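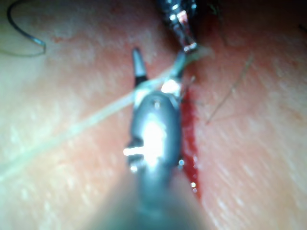
A pale suture thread and the tips of two instruments, close over the skin.

The Long Love Affair Between Ratree Chaiyaporn and a Piece of Thread

Ratree Chaiyaporn has tied so many knots that her fingers do it while she talks. We met in the teaching room at Skodden at seven in the morning, before her first group came in, and within a minute she had a length of suture looped around the handle of her coffee mug.

"Sorry, I do this on trains too," she said. "People move seats!"

She has been closing wounds for 20 years and teaching others to close them for nearly half of that. Her course has a waiting list, and the people on it aren't all beginners. Wenceslao Troncoso had already been operating for several years when he took it, and now he teaches the evening group.

What they share is a real delight in a part of surgery that most patients only meet as a line on the skin. Chaiyaporn can talk for ten minutes about how a thread behaves when it's been folded in a packet. (It remembers the fold. She likes to draw it out slowly between her hands first, and she does this with a look of great contentment.)

"Thread has moods," she told me. "You get a stiff one and it wants to spring open, so you have to be patient with the first throw. You get a soft one and it lies down beautifully, and then you pull too hard because you've relaxed. I love that. I still get caught."

Troncoso, who had come in for a box of needle drivers and stayed, laughed at this. He told me his own trouble was always tension.

"I used to strangle everything," he said. "Ratree would come by and just say 'gently' and walk off. You want the edges to meet. They should touch, and then you stop. Tissue swells afterward, and if you've cinched it tight there's no room for that."

She makes every group start with the needle. They spend the whole first hour on how to hold it, where along the curve to grip it, and how to turn the wrist so that the point goes in square to the surface and the rest follows its own arc. Only then does anyone place a stitch.

"It's a curve, so let it be a curve," she said. "If you push it straight, you're fighting the shape somebody gave it. When a student feels it roll through for the first time, you see it in their shoulders. They drop about an inch. Wonderful!"

I asked which wounds she most enjoys teaching, and she had an answer ready: the uneven ones. A straight cut with matching sides is pleasant work, she said, but an irregular one, narrow at one end and gaping at the other, makes you think before you pick anything up. Where does the first stitch go? Some people start at the corner. She often likes one in the middle, then halves what's left, and halves it again, so that any extra length gets shared out along the line.

"You look for landmarks," Troncoso added. "A crease, a little notch, anything on one side that has a partner across the gap. I spend longer looking than I used to."
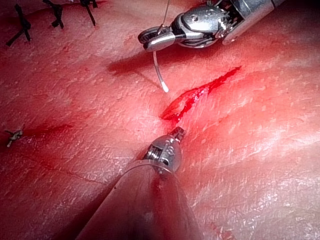

The notebook

Chaiyaporn keeps a gray notebook where she writes down knots that went wrong. It's up to entry 133. Number one reads, in full, "Granny. Again." She lets students leaf through it, and several have started their own.

"Mine's in pencil," said Troncoso. "I wanted to be able to revise history."

By then the first group was arriving, and she was unwinding the mug.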